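3.2 Sorting small household items into a shallow tray

The second task concerns the kind of small belongings that gather on a table and have no fixed place. We took the set from a list drawn up in May during the Dorncombe home visits, where people were asked what they would put away first if a guest was due. A shallow open box stands on a cloth-covered table and serves as the tray. Figure 4 gives two views of the table.

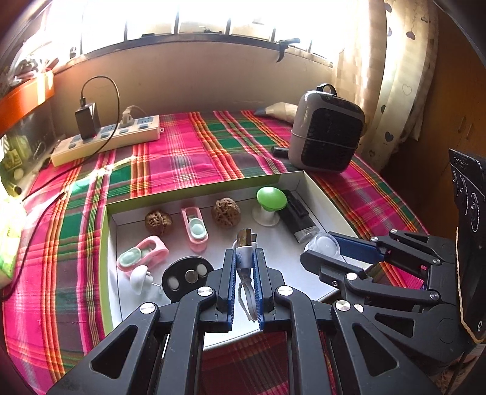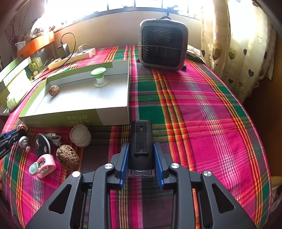
Figure 4. The tray task. First view: walnuts, a tied white USB cable and other small items at the tray. Second view: a walnut and the green and white stand in the tray, with a larger walnut and a round container on the cloth in front of it.

The items differ in ways that matter for tidying. Walnuts have a deeply wrinkled shell and no flat side, so they can be put down in any position but may roll before they settle. We used walnuts of different sizes. The round container is easy to place but takes up more of the tray floor than its contents would. The green and white stand has a domed top over a wider base and is meant to be left upright. The cable is kept in a bundle by a thin tie. Without the tie it would spread over its neighbours, and in early trials a loose cable was the most common reason for a second item being moved by accident.

Following Gavrilă, we separate putting an item away from arranging it. An item has been put away when it lies fully inside the walls of the tray. It has been arranged when it is also in its usual resting position and can be picked up again without moving anything else. The difference is small for the walnuts and large for the stand and the long black item, which has a clear plastic part at one end and should not lie under anything.

The tray was chosen for its low walls. In the Brimine study, deeper boxes led people to drop things in from above, and the result was a heap. With a shallow tray most items have to be set down, and the space runs out sooner. The white floor also makes gaps easy to judge. We kept the patterned cloth on the table because many of the homes visited had one, and because small things are harder to pick out against stripes than against a plain surface.

Each session lasted 15 minutes. No order was fixed and items could be moved more than once, into the tray or back on to the cloth. The full collection holds 3000 sessions, each checked by 2 readers, who marked every item as put away, arranged or neither. Where the readers disagreed, the session was read again under the Andard rules, which treat an item resting on the rim as neither.

Large items tended to go in early and along the far wall, and later items filled the space towards the front. Walnuts were often left until last and fitted into whatever gaps remained. The stand was the item most often moved a second time, usually to make room beside its base. Section 3.3 repeats the task with a divided tray.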